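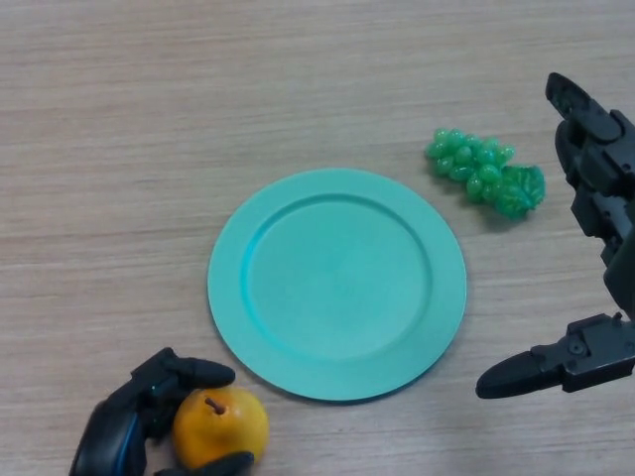 Search posts Search

I've been asked a few times where I get the fake fruit for the play kitchen and the shop window, so a thread. I buy it, clean it, sort it and hire it out in boxes to nurseries and a couple of small cafes. Been at it since April last year.

Plastic grapes first. They are the thing people get wrong most. The cheap ones are hollow and painted on the outside, and the paint comes off on fingers. The ones you want are coloured right through and a bit see-through, so the light gets into them.

Check the leaf. A decent bunch has a moulded leaf with veins in it, pushed on to a proper stalk. If the leaf is fabric it will fray the first time it is washed.

Green grapes go out more than black. Black ones look like a dark lump from across a room. Green ones still look like grapes.

Pears. I like a pear with a bit of speckle and some orange in it. The flat yellow ones get mistaken for lemons, especially by three-year-olds, and then the sorting game falls apart.

The stem is the weak point on any pear. If it's glued in a shallow hole it will be gone in a month. Give it a gentle twist in the shop. If it moves, put it back.

I bought 60 pears from a warehouse clearance in Lavville and 14 had loose stems. A dab of wood glue, a night upside down in an egg box, fine since.

Plates. Plain colour, no pattern, matt if you can get it. Shiny plates throw the ceiling lights back at you and any photo you take for the listing has a white blob in it.

Turquoise works with nearly all fruit. There isn't any turquoise fruit. I tried white plates and they looked like a hospital tray. I tried red and the apples disappeared.

Get one with a wide rim and a shallow middle. Fruit sits in the dip and doesn't roll about. Completely flat plates are no good with pears or oranges, you spend the whole session picking things up off the floor.

Washing. Warm water, washing-up liquid, soft brush. Grapes need the most work, dust gets down between them. I hold the bunch by the stalk end and swish it in the bowl, then leave it on a towel until the next day. Don't put them near a radiator. I did, and the leaf curled and never went flat again.

No dishwasher. I know somebody is going to say theirs were fine in the dishwasher. Mine weren't.

Sorting is done on the table in the back room. It's a pale wood one with a fine grain and it's the best thing I've bought for this. You can see every bit of fluff and every crack against it. The old table was dark and I was sending out boxes with split grapes in them and not noticing.

Standard box, which I call the Flunlow box after the street I started on: one plate, one bunch of grapes, one pear, two apples, a banana, an orange. Bigger box has three plates and double the fruit.

For the first few months I sent out much bigger boxes and they came back half empty. Smaller boxes come back whole. People can see at a glance if something's missing.

Laying out for a photo, if you're selling or hiring your own: plate down first, fruit near it, leave some bare table. Everyone wants to pile it up. A full bowl looks nice but the person ordering can't tell what they're getting.

Storage. Shallow trays, one layer, lid on. Grapes on the bottom of a deep crate get squashed and stay squashed. I use the Kan trays because they stack, any flat tray would do.

Someone asked about numbers. I've now got 3,919 pieces on the spreadsheet, counting a bunch of grapes as one piece. 121 of those are plates. I really don't need 121 plates.

Would I buy 500 of anything at once again? No. I've still got most of the bananas.

Age thing, as it comes up every time. Single loose grapes are a choking risk for little ones, plastic or real. I only send whole bunches and I tug every grape before it goes in the box. If one comes off, the bunch goes in the bin. I don't glue grapes back on.

Things I've stopped buying: foam fruit (gets bitten), fruit with glitter, anything with a magnet in it, halved fruit with velcro that's only stuck down at the corners.

Next job is the vegetables. I've a sack of carrots to go through and the tops are coming off half of them. Will post the glue I end up using.

Replies open, ask about cleaning or plates. I don't post abroad, sorry.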